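Chapter 8
Words on the Wall: Language in the Public Exhibition

By the end of this chapter you should be able to describe the main kinds of written text found in an exhibition, explain how the length and position of a text affect the way visitors use it, and discuss the arguments for and against placing any words beside a work of art.

Most visitors to an exhibition meet language before they meet a single work. There is a title over the door, a paragraph on the first wall and, very often, a printed guide at the desk. 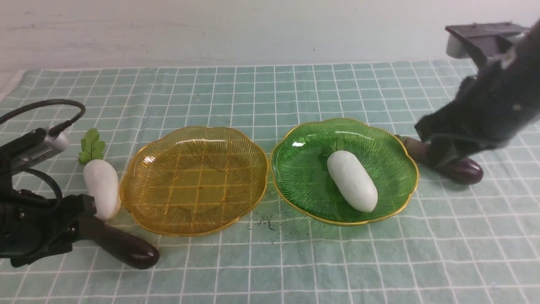
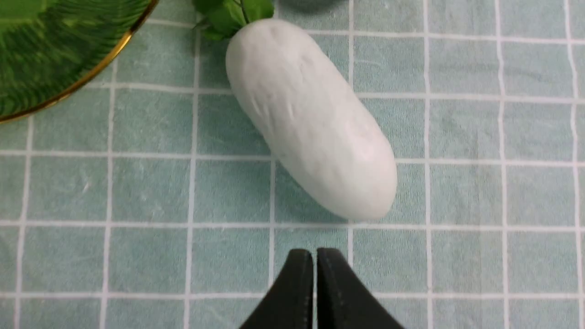
Amirul Wijaya has argued that the wall label is the only form of criticism most people will ever read standing up, and that it should be written with tired legs in mind. A label, in his view, has failed if the visitor looks at it for longer than at the work. He would allow it a name, a year and one sentence that sends the eye back to where it came from. Anything further belongs in the catalogue, where the reader has a chair.

His position is a strict one, and many curators do not share it. It is nevertheless a useful place to begin, for it raises the question that runs through the whole of this chapter: for whom is the text in an exhibition written?

8.1 The introductory panel

The introductory panel is normally the longest text in the room and the one most often skipped. It has to do several jobs at once. It names the subject, gives some idea of the order in which the works are to be seen, and sets a tone. It also speaks for the institution, and here difficulties arise. A panel that has passed through the hands of the curator, the press office and the sponsor may end by saying very little to anyone.

Consider the two panels prepared for the exhibition Postarier, held at the Inalden Gallery. The first version ran to several paragraphs and opened with a history of the artists' group from which the show took its name. The second, which replaced it when the exhibition was moved to a smaller building in January, consisted of 47 words. It left out the history altogether and began with a question addressed to the visitor: 'What would you have called it?' Both texts are printed in full at the end of the chapter, and you will be asked to compare them.

It would be wrong to assume that the shorter text was the better one. Visitors who already knew the group's work complained that they had been given nothing to hold on to. Others, who had come in from the street, said that they had read a gallery text to the end for the first time.

8.2 Spoken and performed language

Words in an exhibition are not always fixed to a wall. Poetry readings, recorded voices and live music have become a regular part of gallery programmes, and each brings its own demands. A written label waits for the visitor. A spoken text does not – it begins at a set hour, lasts as long as it lasts, and is heard by everyone in the building whether or not they have chosen to listen.

The sound work Tuhumury, discussed in section 8.4, was built on this difficulty. It used 11 voices, each reading from a different letter, played through speakers placed along a corridor. A visitor walking at an ordinary pace would catch a few words from each. To hear one letter complete it was necessary to stand still, and in doing so to block the way for other people. The artists regarded this small social discomfort as part of the work. The gallery, which had fire regulations to consider, took some time to agree.

8.3 Who signs the text?

Paintings are signed and poems carry the name of the poet, but wall texts are for the most part anonymous. The custom has its defenders. An unsigned text can be revised without offence, and it suggests that the institution as a whole stands behind what is said. Against this, it may be objected that an opinion presented without a name is easily mistaken for a fact.

Some smaller organisations now print initials at the foot of each label. The Flotine Arts Centre has gone further and invites 2 writers to respond to the same work, placing their labels on either side of it. Where the writers disagree, the disagreement is left to stand. We shall look first at a pair of these labels, and then at the letters from visitors which followed.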